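Progress report to the Lencho Fund
Project: Prunden - simple table chores with one robot arm
Prepared by Rosalind Mbeki, Ullumari
16 July 2024

1. What we promised

In our last report we said that we would stop testing in a clean laboratory setting and go to a table like people have at home. We have now done this. The question of the grant stays the same: can a machine of this price class clear and tidy a table without a person standing next to it? My short answer for this period is not yet, but some parts of the chore are closer than I expected.

2. Work with bowls

The bowl task asks the arm to take small things out of a bowl one by one and put them in their place. We made 90 attempts. The arm reaches the bowl well. The difficulty comes after, when things lie close against the wall of the bowl and the fingers have little space to close.

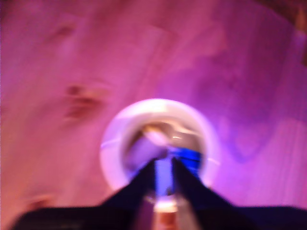
We changed the approach angle two times and the second change helped. The fingers now come in more steeply, and they push the bowl away less often. I would still not call this task solved. A person does it without looking, and our arm needs 20 seconds for one piece on a good attempt.

We also trained under colored light, as the partner at Kustine asked. Many homes have such lamps in the evening, and the first version of our software was confused by them. The new version is better, but it still mistakes a dark knot in the wood for an object from time to time.

3. Work on a full table

A full table is the hardest part. Things stand in front of other things, and the arm must go over or between them. Speed is also a problem here. When we let the arm move fast, it arrives less exactly, and when we make it slow, the chore takes too long to be useful for a family. 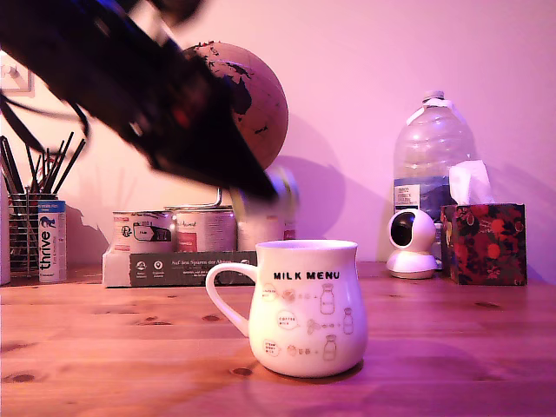
Figure 2. The gripper above the tins, behind the mug.

Clear plastic gave us the most trouble in this period. The software often does not find the border of a bottle. We have written to Lencho separately about the cost of a second depth sensor - I ask for a reply before October, if possible.

4. Work with cups

Paper cups are light and soft, so too much force will bend them and too little will let them slip. We reduced the closing force in 4 steps until the cups kept their form.

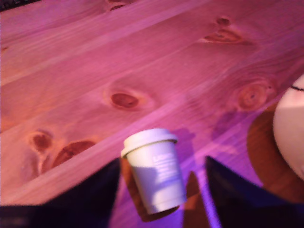 Figure 3. White lidded cup held between the fingers, slightly tilted.

The tilt is still a weak point. With an empty cup it does not matter much, but we have not started with filled cups and I do not want to start before the wrist control is repaired.

5. Next period

We will continue with cups and bowls, and leave the clear bottles until the sensor question is decided. The budget is on plan, and the cost table is sent with this report.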